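February 18, 2019

Back at the bench after a long weekend of thinking about hide glue (my wife would like me to stop talking about it at dinner, and I can't say I blame her). Mixed the second batch this morning, 51 grams of dry granules in cold water, and left it to swell while I cleaned up Friday's test joints from the Premham chairs.

Of the 37 joints we glued up, 2 let go with hand pressure, both on the back rails. Myrto looked them over with me and thinks the tenons were scraped too smooth, and I'm inclined to agree with her. The old makers left a bit of tooth on theirs. I had also let the pot get too warm, I'm fairly sure, because I was chatting with Sutrisno about his boat and forgot to look at the thermometer. My own fault, and it was a very good story!

Things to try next: warm the rails before brushing, a slightly thinner mix, and clamps laid out ahead of time so we aren't hunting for them while the glue gels. Darius swears by a pinch of salt to slow the set. I'd like to do one joint with and one without before I believe him. 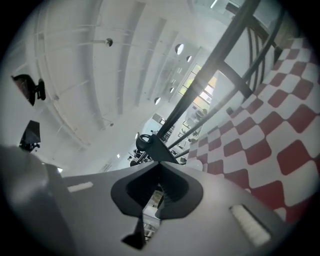

Gray body, black scoop-shaped opening, white label on the right.

Glykeria wants the first four chairs by May, so there's time to be fussy. Must order more granules from Barnar, and find the lid for the small pot.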